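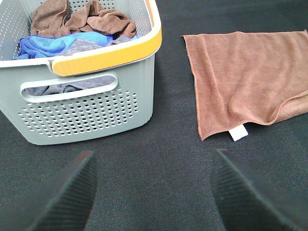 Trollcombe Wheelers bring the Plastadia Hill Ride back for October

News > Cycling > Club Rides

Friday, May 26, 2023

The Trollcombe Wheelers have confirmed that the Plastadia Hill Ride will be back on the calendar this October, after a spring of phone calls, route checks and a good many cups of coffee. Entries open next week, and if last fall is anything to go by, those of you who want a place in the early group would do well not to leave it too long!

For anyone who hasn't ridden it before, the Hill Ride isn't a race in the strict sense (though try telling that to the people sprinting for the bridge at Ngui). It's a long day out on back roads, with one timed climb in the middle and plenty of flat road on either side of it to get your breath back. Last year 263 riders signed on and 209 of them made it all the way around, in a headwind that people at the club are still talking about. A few of those who stopped early at Ngui told us they had a lovely afternoon anyway, sitting out of the wind with a slice of pie and cheering everybody else through.

The full loop is 40 miles this time, a little shorter than before. The club has dropped the stretch along the river road, where the surface has gone from bad to worse over the winter, and is sending riders over the old quarry lane instead. It's narrow, and there's a sharp left at the bottom that deserves some respect, but the view across the valley is well worth slowing down for. The short loop for families and newer riders stays just as it was, at 11 miles, with no timed section and a snack stop at the halfway point.

The main climb has kept its place, too. It starts gently enough past the Jornby bike shop, which has supported the ride from its very first year, and then kicks up hard after the second cattle guard. Jornby will have a mechanic at the start from early morning for loose headsets, tired brake pads and the like, and will be lending out floor pumps to anyone who needs one. Please do look your bike over at home all the same, as the line for the stand got awfully long last time.

There are a couple of changes to the start as well. Riders on the long loop will now roll out in small groups, a few minutes apart, so the first mile through town should feel a lot less crowded. Number plates can be picked up the evening before at the clubhouse or on the morning itself. Helmets are required on both loops, and a rear light is strongly recommended, with fog being what it is in the valley at that time of year.

Soup and rolls will be served at the finish until the last rider is in, and families and friends are very welcome to come along and ring a cowbell. Entry forms will be at the clubhouse and on the counter at Jornby.

Contact us | © 2023 Trollcombe Wheelers | Back to top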